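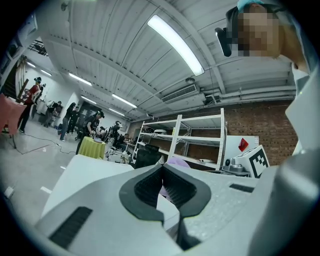 **Folding a soft cloth on a board: notes on method and workroom**
Delphine Ambrose, Brenbridge, 6/16/19

## Background of the project

In October our course received a task from Kleinschmidt, a small firm which rents table linen and cleaning cloths to restaurants. Their people fold a large amount of cloths every day and the finished piles do not look the same. Some piles lean to one side, and some cloths are folded with the corner outside. The firm asked if a simple folding board could help a new worker to make a more regular fold.

My part of the project was the soft cloths. Another student worked on the napkins, and her report is separate. Napkins are stiff and they keep a crease well. A soft cloth does not keep it. When it is lifted from one corner it closes in itself, and the worker has to open it again before any folding can begin. I think this is the main difficulty, and I did not see it when I wrote my first plan.

## Material and room

The cloths I used are from the Kiko line of the firm. I chose the purple color for most of the work, as the edges are easy to see on a white table. I also had some cloths in cream, but on the cream board I lost the edge too often and I stopped using them after the first sessions. All cloths were washed one time with Zosine powder before the tests, so that the new fabric finish was gone.

The board is thin and rectangular. It lies directly on the table and is not fixed. I considered putting tape under it, but Kleinschmidt wanted a board that can be moved from one table to another without preparation.

We worked in the big workroom, at the long white table. The room has a red brick wall on one side and long fluorescent lamps under the ceiling. This light is strong and quite even, and it was good for me because the folds of the cloth made only weak shadows. The disadvantage is the air conditioning. I noticed in the early sessions that a light cloth could move a little when it hung free from one corner, so I asked for a place farther from the unit.

Other students use the same room, and it can be loud. For the folding this was no problem. For taking notes it was, and I have written some of my notes again in the evening, from memory. I mark them in the appendix with a star.

## Method

Each session began with the cloths in a loose heap beside the board. The worker took one cloth, opened it over the board, and made 2 folds: first the long side over, then the short side. The finished cloth went on the pile. I did not give more instruction than this, because the firm also does not give more.

I measured the difference between the upper and the lower edge of the folded cloth with a ruler. If the edges were less than 3 mm apart I called the fold "good". This limit is my own choice. The firm had no number for it, they only said that the pile should look nice from the front of the shelf.

I compared three ways of laying down the cloth:

- **Drop.** The cloth is lowered from above in the middle of the board and opened there.
- **Near edge first.** The edge nearest to the worker is laid down, then the rest is moved away from the body.
- **Side edge first.** The left edge of the cloth is laid along the left edge of the board, then the rest is pulled to the right.

Every way was done in 8 sessions, with a short pause after each one.
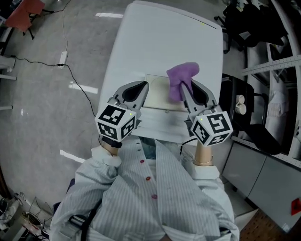 The drop was the most natural way for all people who tried. It was also the slowest. The cloth comes down in a bunch, and while it is being opened the bottom layer slides on the board. More than one time the whole board was moved together with the cloth. When this happened I let the worker continue, but I wrote it down.

## Results

Side edge first gave the most good folds. The straight edge of the board works as a line for the eye, and the worker can correct the cloth before it is completely down. Near edge first came second. The worker sees the near edge from above and her own arms are over it, so a small mistake in the angle is difficult to notice until the first fold is made.

The time for one cloth was about 4 seconds shorter with side edge first than with the drop. I do not want to say too much about this value – the workers became faster during the project in any case, and the drop was always the first way in the session. I should have changed the order. Delphine of October did not think of it.

The board itself helped less than I expected. For workers who had already folded many cloths, the folds were nearly the same on the bare table. For beginners the difference was clear, mostly in the first fold.

## Problems and next steps

The sliding board is the problem I would solve first. A thin rubber layer on the back could be enough and would not make the board harder to carry. The second point is the color. A cream board under a cream cloth is not practical, and Kleinschmidt has many cream cloths, so a darker board should be tested.

I would also like to repeat the measurements with cloths that are washed many times. A soft cloth changes its shape in the washing, and some of mine were already not square at the end. The list of these cloths, with the length of each side, is in the appendix after the session notes.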